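Cold sesame noodles, third try

June 16, 2021

Print this post | E-mail this to a friend

Ok quick one today because the dough for tomorrow is already out on the counter and I have to get to it. Cold sesame noodles. Third try. Finally happy.

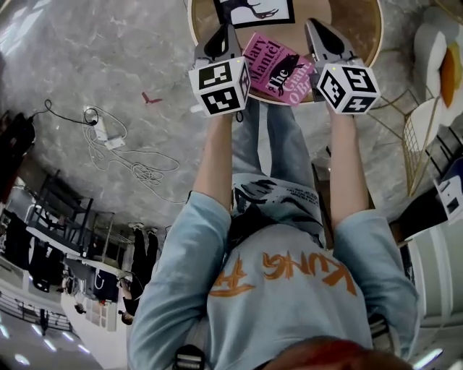 First try was glue. I cooked the noodles the full time on the package, drained them, got distracted on the phone, came back to one solid noodle. Could have sliced it. Second try the noodles were fine but the sauce was so thick it sat on top like frosting. Ate it anyway. Kids did not.

So, what changed. Pull the noodles a full minute early. Rinse them under cold water, and I mean really rinse, get your hands in there and toss them around till they feel cold all the way through. Shake the colander hard. Then a spoonful of sesame oil right away, before you even look at the sauce.

What I used:

500 grams thin wheat noodles (the Pliron ones in the yellow bag, spaghetti works too)
200 grams smooth peanut butter
3 tablespoons soy sauce
2 tablespoons rice vinegar
1 tablespoon honey
1 clove garlic, grated
thumb of ginger, also grated
sesame oil
hot water from the kettle
cucumber, scallions, whatever crunchy

That's a lot of noodles. Feeds six of us with lunch left over. Cut it in half if your house is normal.

Sauce: everything in a bowl except the water and the vegetables. Whisk. It will look broken and awful, keep going. Then hot water a splash at a time untill it pours like heavy cream. Thinner than you think! It tightens up in the fridge, that was my whole problem the second time around.

Toss most of it with the noodles. Hold some back. Chill an hour, two is better. Right before dinner add the rest of the sauce and the cucumber. If you put the cucumber in early it leaks all over and you get soup.

Peanut butter, I grabbed the Fovico kind, no sugar in it. If yours is sweet skip the honey. Tahini is more traditional-ish I think? Too bitter for my crew. Half and half was ok.

Heat: chili crisp on the table, everybody does their own. My youngest uses none, my husband uses an alarming amount.

Took a bowl of this to the Cumevmont potluck last July, the frosting version I'm sorry to say, and somebody still asked for the recipe. So if that was you, use this one instead. Throw the other one out.

Leftovers keep two days, maybe three. Loosen with a little warm water and more vinegar, it goes flat tasting overnight. Shredded chicken is good in it. Tofu if you press it first, I never press it long enough.

Oh and somebody asked in the comments about the Chowdhury lentil post, yes the oven temp was wrong, should be 295 and I fixed it. Low and slow for that one, cover on.

Rhubarb bars next time, if theres any rhubarb left out back. Got to go deal with this dough.

Print this post | E-mail this to a friend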